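Forcombe's humming wire gets its plaque back, with better wording

I've walked past the old telegraph office in Forcombe more times than I could tell you, and every single time I've read the blue plaque by the door and believed it. "On this spot the first telegraph message in the county was received." Lovely. Except the plaque came down in September, and the new one that went up in its place says something a good deal more careful, and I've been having a grand old time finding out why.

The short version is that there was no message. Or there was one, but it came in at Rerkwood, seven miles up the line, and Forcombe got its instrument later. The person who spotted this is Seema Pathak, who has been working her way through the railway letter books for a history of the branch line (she's on volume 2 and says she regrets nothing). She found the Rerkwood clerk's note complaining that the needle stuck in damp weather, and it is plainly dated before the Forcombe office had a roof.

So where did our story come from? I rang Vivek Uniyal, who used to teach physics at the upper school and still does the electricity evening every year with the Leyden jar and the gold leaf. He laughed for quite a long time. According to Vivek the tale was in a shilling pamphlet sold at the fair, and it was written by somebody who wanted to put Forcombe on the map ahead of the new railway hotel. The pamphlet has a stormy night in it, a boy running through the rain, and a bell that rings by itself. It also says the wire hummed so loudly that the horses bolted. Vivek reckons the humming might have something in it, as overhead wires do sing in a wind, but that's the wind's doing and the current has no part in it.

I did ask him whether the bell could have rung by itself. He said yes, if there was lightning close enough to push a surge down the line, and old operators did get nasty shocks that way. So the pamphlet writer may have heard a true story about somewhere else and borrowed it. I rather like that.

The new plaque was paid for by subscription and cost roughly 500 pounds, fixing included. Brigitta Holzer, who cuts the letters, told me she'd had the wording changed on her four times. It now reads "A telegraph office stood here and served the town and railway", and I'll admit my heart sank a bit when I first saw it. But 40 people turned out for the unveiling, and Urmila Shukla from the Husora Rooms put the urn on afterwards, and there was a proper argument by the buns about whether Rerkwood should now get a plaque of its own. Rerkwood, you'll be amazed to hear, thinks it should.
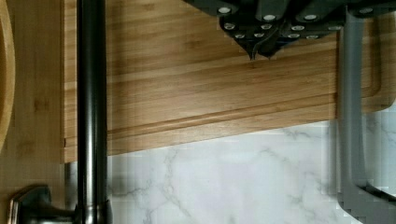

Electricity before the light bulb is the bit I can't get enough of, and the letter books are full of it. The clerks kept their batteries in jars under the desk, topped up the acid themselves and grumbled about the state of their cuffs. One of them, at the Kanaujia Lane box, asked for a new table and was told to make do with the old one, which had a burn in it. I read that bit out at home in the kitchen, where we've got a bamboo board with a groove carved along it for the juices, and it struck me that the poor man could have done with a groove like that himself, to catch the drips. He asked again the next year and I haven't found the answer yet.

Jérémie Guérin, who repairs old instruments and came over to look at the one in the museum case, says ours is real enough. It's a single needle set, number 161 stamped on the back plate, and he thinks the coils have been rewound at least once. He wouldn't be drawn on whether it ever sat in the Forcombe office or was bought in later for show. He did get the needle to twitch with a torch battery, to left and to right, and I'm told there was a cheer.

The instrument is back in its case on the first floor of the museum, and the old plaque is going up on the wall beside it, mistake and all. Seema is giving a talk on the letter books at the Husora Rooms at half past seven, free to get in, and she'd be glad to see any family papers from the Rerkwood end.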